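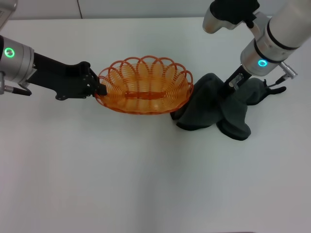 # Urkberg: the Shearer kit, reviewed

I unlocked the Shearer at level 14, took it on 42 missions, and died to my own equipment more often than I'd like to put in writing. It's a tripod-mounted beam cutter that you throw down like any other deployable. Once it lands it unfolds, complains for a second or two, and then sweeps a flat red line across everything in front of it at knee height. Everything includes you.

The unlock costs 700 scrip, or 1097 if you want the version with the wider arc. Buy the cheap one. The wider arc mostly means that Toon Groen, who plays support in our squad and likes to stand slightly to the left of wherever I am, gets to see the respawn screen too.

## What it's good at

Crawlers. Hoppers, if they land in front of it. The brood that pours out of the pump house on the Dry Locks map, where you can set it in the doorway and go make coffee. It ignores light armor completely, and it cuts through the fences on the quarry maps, something the tooltip forgets to mention.

It also doesn't draw aggro. Turrets get chewed on the moment they wake up, but enemies walk past the Shearer as if it were a coat rack.

## What it's bad at

Anything tall. The Strider has legs, you'd think legs would be the whole point, and yet the beam tickles it. Wouter Timmermans swears you can stagger one by placing two Shearers on a slope. I've tried it. I was stepped on.

Stairs are a problem as well. The tripod wants level ground, and on a staircase it tips over and cuts a hole in the ceiling of nothing in particular. Pick-up takes four seconds, during which it is still cutting. Crouching doesn't help — see knee height.

## Loadout

I pair it with the Sitar, the rifle with the awful hum, and the Fletau smoke canister. Smoke stops ranged enemies from shooting and makes them wander forward instead, straight into the line. Dinesh Reddy runs it with the jump harness and hops over the beam on purpose. He says it's all timing. His stats page says something else.

The September patch cut the battery from 20 seconds to 15, and the forums mourned for a month. I barely noticed, being dead for most of the difference.

## Score

Seven out of ten solo, eight with friends who listen, four with Toon. Skip it on hive missions and bring the turret.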